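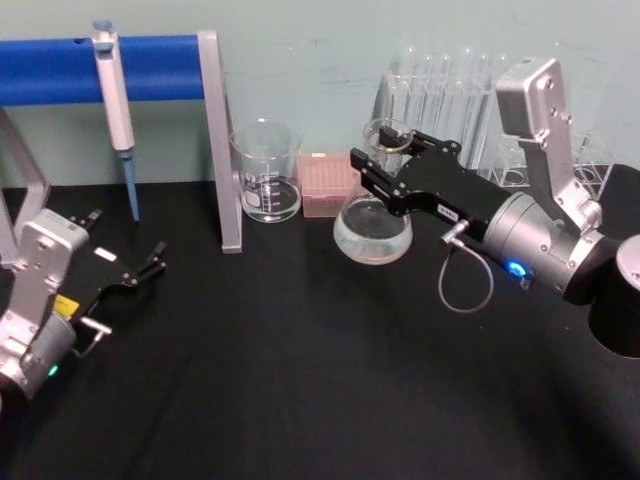 Figure 2. Bench row for the two-arm station, right gripper at the flask neck.

Section 11: Setting up the bench for a shift

Applies to the Cliretti two-arm bench station as fitted at the Flillbridge and Vavberg labs. Revised Nov 10, 2022.

If you have been pipetting by hand for years, this is the section to read with a cup of tea first (away from the bench, please). The arms take over the long repeat runs, and that changes your morning quite a bit. You will spend more of it laying out, checking and deciding what to run, and a good deal less of it with your thumb on a plunger. At Flillbridge a full week used to mean 1350 hand transfers shared between the bench staff, and the sore wrists were shared too. We are really pleased to see that go!

You still own the bench. The arms follow the layout you give them, so a tidy row at the back makes for a good run.

11.1 Laying out the row

1. Press Hold on the Bayram control panel and wait for the panel to read HELD. Do not reach over the bench before it does.

2. Wipe the black top with a damp cloth, then a dry one. Faint streaks in the finish are fine. Grit is not.

3. Put the pipette stand at the back left, with its upright leg just to the left of the glassware. Push gently on the blue bar. If the stand rocks, turn the foot until it sits flat.

4. Clip the pipette over the blue bar with the plunger at the top and the body hanging straight down. With a tip on, the end should stop just short of the bench. If the tip touches, take the pipette off and clip it again.

5. Set the beaker to the right of the stand leg.

6. Set the tip box next to the beaker, square to the back edge of the bench.

7. Set the flask to the right of the tip box. Leave clear space round the neck, as the right gripper comes in from that side.

8. Stand the test tube rack behind the flask, against the wall. Seat each tube fully. A tube that leans by even a little can be knocked on the way past, and you will hear about it from whoever is on wash-up.

9. Clear everything else off the front and middle of the bench. Pens, gloves, notebooks and phones go on the side shelf.

Note: The order along the row is the same at both sites, so people who swap between Flillbridge and Vavberg don't have to learn it twice. If your team would like a different order, ask for a new layout to be taught first (see Section 14). Moving one item on its own will confuse the run.

11.2 Checking the arms

1. Look along each cable from end to end. It should hang in an easy loop with no kinks, and it should not be able to catch on glass.

2. On the panel, choose Open Both. Both grippers should open fully and stay open.

3. Check the finger pads for wear or dried spills. Change them in pairs.

4. Choose Approach Flask. The right arm moves slowly to the flask and stops with its open jaws round the neck. Look for a gap on both sides of the glass.

5. If one finger is closer than the other, press Hold and shift the flask, then repeat step 4. Please don't push the arm.

6. Choose Home, then Ready.

CAUTION: Keep hands, sleeves and lanyards out of the space between the two grippers whenever the panel reads READY or RUNNING. Tie long hair back.

CAUTION: Never close a gripper on chipped or cracked glass. Take the piece away and log it.

11.3 Starting, and what to do with your time

Start with the practice run, which uses water only and takes 21 minutes. Stay beside the bench for your first two practice runs. It's worth it, and it's also great fun to watch the first time you see the arms do a job you know by heart!

After that you are free to leave the bench during a run, as long as you carry the pager. Most of the Vavberg team use the time to read plates or write up the day before, and several have trained to teach new layouts. If you want to do the same, put your name down at the May training round. No programming is needed, and bench experience counts for a lot: the people who know how a flask ought to be held tend to teach the best layouts.

Note: Hand pipetting has not gone away. Small, odd or urgent jobs are still quicker by hand, and everyone keeps up their yearly pipetting check.

If the run stops with code B2, the arm has not found the item it was sent to. Press Hold, check the row against 11.1, and choose Resume.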